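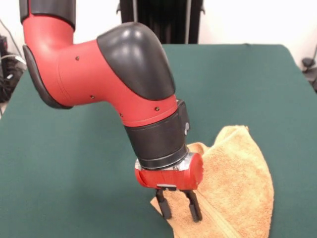

Holiday Table Rentals: Frequently Asked Questions

How far ahead should I book for December?
Four weeks is safe for most orders. Cloth napkins and round tablecloths go first, so call sooner if you need a lot of them.

Is there a minimum order?
Yes, $30 before delivery. Pickup orders have the same minimum.

How many guests can you cover?
Up to 300 with matching plates and glasses. For bigger parties we can mix two patterns. The Sokby and Najjar sets are both plain white and look fine on the same table.

Do you rent centerpieces?
We rent vases, candle holders and lanterns. We don't supply flowers or greenery. Candles are sold separately and can't be returned once lit.

Can I see things before I order?
Yes. The Visgate showroom is open until 5 p.m. Ask for Hernán Urrego if you want a sample place setting put together while you're there. Please call first for that.

Do I have to wash the dishes?
No. Scrape off the food and put everything back in the crates it came in. Shake out the linens and leave them dry in the bag. Damp linens get mildew, and we charge for those.

What if something breaks?
Plates and glasses are billed at the replacement price on your order sheet. Chips count as breakage.

Can I change my order?
You can add items if we have them in stock. You can remove items up to two weeks before the event. After that the full amount is due.

Does Stetia set up the tables?
Setup is extra and has to be on the order. The standard delivery is to the door or garage, ground floor only.

When is pickup?
The day after the event, between 9 a.m. and 2 p.m. Someone needs to be there.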